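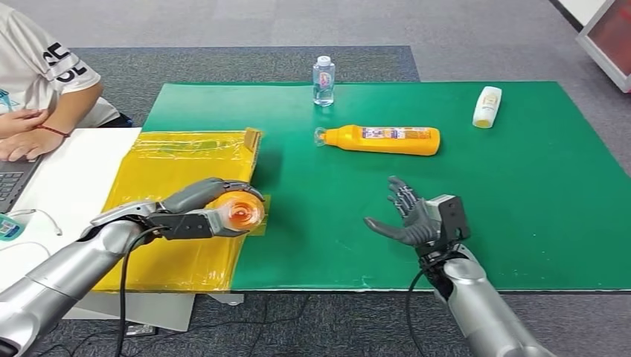
Left hand closed on a small bottle, right hand open over the green mat.

3 min read

Re: Gauge readings at Tiltberg, storm of April

Nour Chamoun wrote:
> The Tiltberg tipping bucket shows 841 mm for the month. Drondetti,
> on the same ridge, is far lower. Before I pass the table on to the
> Daher group, can someone confirm that the Tiltberg total is real?
> I would also like to know which gust value we are using.

Nour,

The total is not usable as it stands. The logger was restarted during the storm and wrote the same block of records 3 times. The repeated lines carry identical tip times, so they can be removed without guesswork. I have not yet rerun the monthly sum.

Drondetti has a different problem. The funnel sits on the lee side of the hut, and in a strong west wind it catches less than it should. Please do not scale one gauge to match the other. List both, with a flag on Drondetti for the seven hours when the wind was above the limit in our station notes.

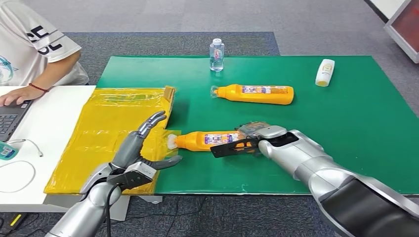 On the gust: use the value from the Zonora mast. The Tiltberg sensor stops at 100 knots – anything stronger is stored as exactly that figure, and there are several such entries in a row near the time the front passed. They should go in the table as "at or above," never as a measured peak.

The pressure series looks fine at all sites. The minimum at Zonora comes a little before the wind shift, as expected for a low on that track. One thing I can't settle from here is whether the Daher clock was still on local time. If it was, its pressure minimum moves and the order of passage changes with it. Do you have the setup sheet?

Tala Majali

0 shares | 2 comments

Contact the list owner | Copyright the list members | Back to top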